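From: Frauke Grube
Date: 1/18/19
Subject: Re: Korkine, "Firndale"

Dirk Pfeiffer wrote:
> Has anyone heard the whole album yet? I only know
> the 2 songs they played on the radio. Is it all that slow?

I got my copy Monday. It runs 53 minutes and most of it is slow, yes. The fiddle carries the first half, and the singer doesn't come in until the third track.

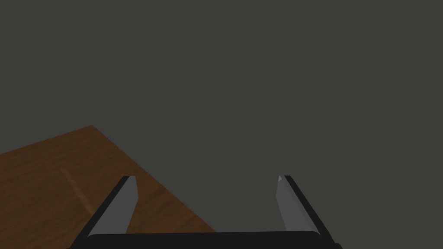 Side two is better -- more drums, and "Petersen" has a real chorus. Conadness pressed 200 on vinyl, so order soon if you want one.

Frauke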